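Small White Things: Stands, Pegs and Bowls
A gallery from the Dendham shared workroom

Hello and welcome in! If you've been following along you'll know that Efren Dagdag and I have a bit of a thing for the plain white objects that live on kitchen shelves and hallway tables. Mug trees, egg cups, ring dishes, the little stand your gran kept her keys on. We started putting them on show in January, and the collection has now reached 60 pieces, most of them given by people who were delighted that somebody wanted them.

This page is the bit about stands and bowls. Only one piece has its photo up so far, so for the rest you get my notes (sorry if they go on, I do love these things). The numbers are the ones on our shelf labels, and they follow the order Wilfredo Lumbao wrote them down in his notebook, which has its own logic.

No. 5: The two-drawer tidy
Our first proper find, from a house clearance in the next village. It's a squat little box with two drawers, and the lower one sticks when the weather is damp. Alfredo Tan rubbed a candle stub along the runners and it now slides beautifully. I keep going back to open it again!

No. 1069: Post with two pegs, and bowl
Oh, I'm so fond of this. One tall upright post with two short pegs coming off it, and they don't match: the left-hand one sits about two-thirds of the way up, while the other sets off to the right from lower down and at an angle. It gives the whole thing a jaunty look, like someone giving directions. The base is flat and rounded at the foot of the post and then spreads out sideways into a wider round pad, so the bowl has its own place to sit.
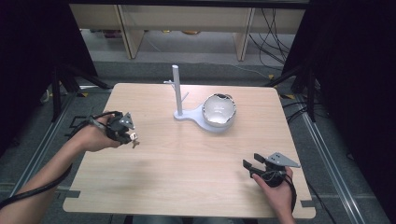
White on white against that pale wood, lovely. Look at the bowl's rim too, it's slightly irregular, and the inside is so glossy it picks up the light. There's a small dark mark up near the rim and we've left it well alone. Efren would hang keys on the pegs and put coins in the bowl. I say rings and bracelets above, hair grips below.

No. 1070: The tall mug tree
Six arms, very upright, very serious. It came from Ifeanyi Tamuno's aunt, who'd had it on her worktop for years with only one mug on it, always the same mug. She kept the mug, quite right too.

No. 1082: Soap dish with feet
Four stubby feet and a ridged middle. Przemysław Śliwiński is convinced it was sold as a butter dish and he has brought along two library books to prove it. Neither of them settled the matter, but there was a very good chapter on toast racks, and we've been on the lookout for one ever since.

No. 1101: Nest of three bowls
They stack with the tiniest gap between them and make a soft clink when you lift the top one off. Children who visit always find these first. The smallest holds exactly one boiled egg, as we found out at lunchtime.

Coming to see them
The shelves are in the back half of the workroom, past the big sink, and the door is open from ten in the morning until four. You're very welcome to pick things up, just use both hands for anything with a bowl. If you have a stand, a dish or a peg of any sort looking for a home, bring it along and tell us where it stood in your house. Wilfredo will write it all down.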